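30. Mai 2018

Ringversuch Beaulieu, zweiter Durchgang

Die Auswertung des April-Durchgangs liegt vor, und die Diskrepanz zwischen unseren beiden Extraktionswegen ist geblieben. Zur Erinnerung: Wir prüfen für Beaulieu den Nachweis von Norovirus-RNA in Stuhlproben, einmal mit Säulenextraktion (Kit von Korness), einmal mit magnetischen Partikeln auf dem Sesero. Die RT-PCR danach ist identisch, gleiche Primer, gleicher Mastermix, gleicher Cycler.

Von 340 Proben waren 17 nur auf einem der beiden Wege positiv. Davon entfallen 13 auf die Säule. Die Ct-Werte dieser Proben liegen durchweg im hohen Bereich, also dort, wo die Wiederholbarkeit ohnehin nachlässt. Ein systematischer Fehler des Sesero lässt sich daraus nicht ableiten, ausschließen lässt er sich aber auch nicht.

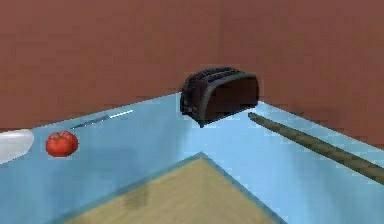
Auffällig ist die interne Kontrolle. Sie wird vor der Lyse zugegeben und kommt beim Sesero in mehreren der abweichenden Proben verspätet, was für eine Resthemmung spricht. Eine Verdünnung des Eluats 1:10 hat das Signal der Kontrolle in zwei Fällen normalisiert, das Zielsignal war danach allerdings nicht mehr messbar. Bei geringer Viruslast war das zu erwarten.

Genogruppe I und II habe ich getrennt betrachtet. Bei GII sind beide Verfahren praktisch gleichwertig, die Abweichungen sitzen fast alle bei GI. Das kann an der Extraktion liegen oder an der Sonde, deren Bindungsstelle bei GI weniger konserviert ist. Sequenziert ist davon bisher nichts.

Für den nächsten Durchgang ändere ich:

Zusätzlicher Waschschritt auf dem Sesero, Elutionsvolumen unverändert.
Doppelbestimmung aller Proben mit spätem Ct.
Auswertung in Grernolov mit festem Schwellenwert statt automatischer Basislinie.

Der letzte Punkt hat mich einen Nachmittag gekostet. Grernolov setzt die Basislinie nach jedem Import zurück, auch wenn die Vorlage gesperrt ist. Wer damit arbeitet, sollte den Schwellenwert nach dem Import kontrollieren und im Protokoll notieren.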